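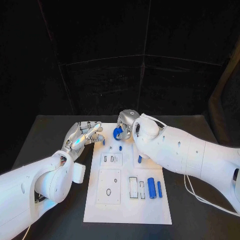

SKORNLOW, July 2020 — A white sheet with thin black outlines on it, plus some blue parts to put on the outlines. That is the Lona board, and Besico would like schools and small workshops to pay $400 for two of them.

The company began taking orders for the board this month. The pitch is simple enough. Every part gets a printed outline, the sheet lies flat on whatever table you already own, and a missing ring or peg is supposed to show up as a blank spot before anyone goes home. Besico says the layout teaches careful placement and cuts the time spent hunting for pieces at the end of a session.

How much time is harder to pin down. The sales brochure promises "up to 2 hours" saved per week but does not say who was timed, how many sessions were watched, or what people were doing with their parts before. Asked for the figures behind the claim, product manager Ffion Meredith said a fuller report would be ready in October. Orders placed before then are not refundable once the box is opened.

Meredith did share one number. In the company's own trial, 1,283 of 1,339 parts were back on their outlines when the session ended. She called the result "very strong." It may be. There was no comparison group using a plain tray, or a sheet of paper and a marker, so it is hard to know what the board had to do with it.

Mali Hopkin runs an evening repair class at the Prydderch Center and was sent a board to try. She likes the color. "You can find a blue ring against a white sheet, I'll give them that," she said. Her students were less taken with the outlines, which mark a place for each part but say nothing about what order to work in. By the third evening, she said, half the class was using the sheet as a clean place to set things down — useful, but she has a roll of butcher paper for that.

Replacement parts will be sold in full sets only. Lose a peg and you buy the rings too. Meredith said single parts are "under discussion."

Prydderch has not decided whether to order.

Comments

Genji Tsuchiya
We did this with a shadow board in the shop where I trained. Paint and a jigsaw. It worked fine and it's still on the wall.

Meinir Wynne
My son has trouble with small parts and the outlines really do help him, so I wouldn't write it off. The price though!!

Cadi Yorath
Does anyone know if the sheet wipes clean? The brochure doesn't say.

Genji Tsuchiya
@Cadi ask them in October I guess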